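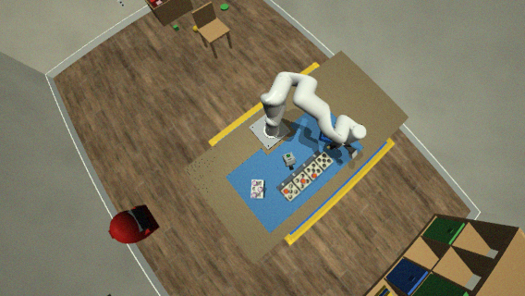 Issue 24

Tirno Word List, README

This folder contains the word list of the Tirno valley dialect, collected from letters and shop books kept in Pilden. The list has 683 entries. Each entry has the dialect word, the English meaning, the source letter and the spelling as the writer used it.

What changed since the last issue: 131 entries have now a second spelling. The words for weather were moved to their own file, weather.txt. The letters from Arneck are not yet included, we are still reading them.

Files
words.txt - the main list, one entry per line, fields separated by tab
weather.txt - 172 entries
sources.txt - the letters, with year when it is known
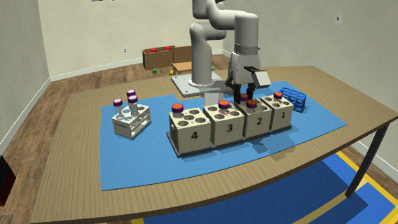
Blue mat on the table, numbered racks with tubes.

Please open the files as UTF-8, otherwise the long vowels are lost. A question mark after a meaning says that two readers did not agree.

You may use the list freely for study and teaching. Corrections are welcome until the end of July, please send them to Efren Baluyot with the entry number.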